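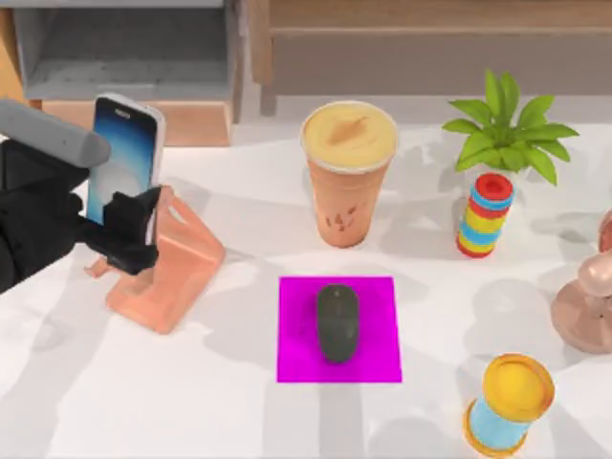 Why would a robot get worse at putting a phone in a stand when somebody moves a lamp?

Because the camera sees the shadows move, and a controller that learned from pictures may have picked up the shadows along with everything else. Change the light and part of what it learned is gone, though the phone and the stand are exactly where they always were.

That complaint is old enough in robot learning to have its own folklore, mostly involving window blinds. A group at Udik, the robotics lab in Gestlow, now has a method for dealing with it, and the method has a name, Nastia, which the paper uses throughout and at no point explains. It was posted in August and has been going around the manipulation crowd since, helped by a results table that fits on one page and can be read without a magnifying glass.

The work is done in simulation, in a package the lab calls Blackwood. Blackwood draws tabletops with household clutter on them: drinks, mouse pads, potted plants, stacking toys, the sort of thing that collects on any flat surface left alone for a weekend. A simulated arm with a multi-fingered hand is given a job to do among them. The headline job in the paper is the phone stand. The hand has to seat a phone in the cradle and let go, and the phone has to still be there afterward. People manage this half asleep, with one eye on the alarm. Robots have been known to miss the stand and file the phone on the table.

Shadows are a particular nuisance for this task. The arm leans over the stand, so the arm's own shadow tends to arrive first. A policy trained under one light can come to treat that dark patch as a handy ruler: when the shadow reaches the base, open the fingers. It works beautifully until the sun comes from the other side, at which point the robot opens its fingers wherever it feels the shadow ought to be.

The usual cure is to randomize. You train under every light the renderer can produce and hope the policy gives up on shadows out of sheer exhaustion. It does help. It also eats computer time, and the authors note, with some restraint, that a network shown a great many lights often learns a great many lights.

Nastia goes about it more directly. Each recorded motion is played back and drawn three times, with the lights in different places and nothing else touched. The network looks at all three versions and has to propose the same movement for each one. When its answers disagree, it is penalized by how far apart they are. The penalty is heaviest in the last stretch before release, where the authors say disagreement does the most damage. The network is free to notice shadows all it likes, as long as it doesn't act on them.

There is one further twist, and it is the part people have been arguing over. The method applies the same rule to the close-up camera view as well as the wide one. In the wide view a shadow is one feature among many. Up close it can swallow most of what the camera has to work with.

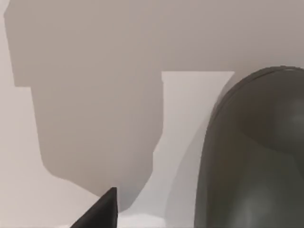

One early reader of the paper said on a mailing list Wednesday that the close-up rule was the only part worth stealing, and that the rest was "randomization with a stern look." The same reader wanted to know what happens when a shadow carries real information, as it does when a fingertip comes down toward a surface and its shadow comes up to meet it. People use that cue to judge height. Train a network to ignore it, the argument went, and you may have thrown out a perfectly good depth sensor because it was untidy.

The authors had seen this one coming, or at least had a paragraph ready. Their reply, buried in the discussion section, is that the three renderings of a motion always agree with one another about where the hand is, so a network that truly reads height from a shadow should give the same answer under all three lights and pay no penalty. The only thing punished is reading it badly. Whether a network can learn that distinction or simply takes the easy road and looks away is left for later work, the place where such questions traditionally go to retire.

Now the numbers. Both versions of the policy learned the phone stand from 50 demonstrations. Both were then given 100 attempts under lighting that neither had met in training. The plain version, trained under a single light, seated the phone in 50 of them, a record also available to a coin. The Nastia version managed 90. Under the original light the two could hardly be told apart, and the paper says so plainly. A method meant for bad lighting has no business improving good lighting, and it's a comfort when it doesn't.

The failures get a section of their own, and it is the best reading in the paper. Most of the remaining misses came from the phone touching the lip of the stand and tipping before the hand opened. The light had nothing to do with it. A smaller group involved the hand letting go correctly and then brushing the phone on the way out, a mistake familiar to anyone who has ever set down a full glass and been pleased about it too early.

There are things the results don't cover. The comparison with heavy randomization is run on a fixed computing budget, and it's possible to imagine a richer lab getting closer to the same score by brute force. Clutter stays put from one attempt to the next. Glossy surfaces are handled, in the sense that the phone has a screen, but mirrors and clear plastic are only mentioned as a worry. The lights move between attempts and never during one, so a passing cloud is outside the scope of the study.

The largest gap is the obvious one. Everything so far has happened inside Blackwood, where shadows are computed and the furniture never gets bumped. Udik says a trial on a physical arm in Gestlow is next, using the same network without retraining. The room set aside for it faces west and has no blinds. According to the lab's project page, nobody plans to buy any until the afternoon runs are done.

The training code is promised with the next revision of the paper. The lighting setups used in the tests are already up, along with a short note asking people not to train on them.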